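Walkthrough sheet for the Giveck open day, 2018-12-19. Filled in before doors, with my comments left in so the next person on the rota can see how we got there.

**Route and room**

- [x] Both exits clear and unlocked. The coat rack had crept in front of the side door again, so I rolled it back and put the brake on.
- [x] Floor tape down at the Sollari station. It was peeling a bit near the corner and I pressed on a fresh strip, but please give it a look at lunch, all those winter boots are hard on it!
- [ ] Cable cover by the Abbasi booth. Still waiting on the longer one. The short one is fine for now if you keep the stroller line on the other side.
- [x] Group size capped at 23 per tour, with 4 guides on the floor.

**Arm and controls**

- [x] Emergency stop pressed and reset at each station, 5 times in all, and every one behaved.
- [x] Speed limit set to the visitor setting. I know it looks slow, and somebody's uncle will surely tell you so, but please leave it be.
- [x] Nukel software opened to the sorting demo and the other programs locked.
- [ ] Spare key for the control cabinet. I have one in my pocket and would dearly love a second at the front desk.

**Sorting table**

- [x] Shapes are the soft foam ones, and small children will want to hold them, so wipe them down between tours.
- [x] Board seated on the table and the left side kept open for placing. Give it a gentle push with your palm before each group comes in.
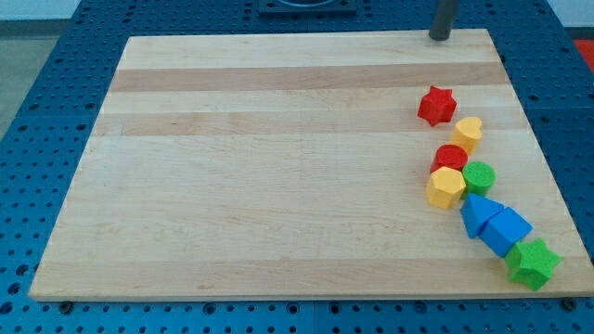
*Sorting table: foam shapes along the right side of the maple board, red star at the far end, green star nearest the corner.*

- [x] No drinks past the tape. I put the cocoa table way over by the entrance this year, and it made July's spill feel like a long time ago.
- [ ] Ear protection bin needs refilling before the second tour.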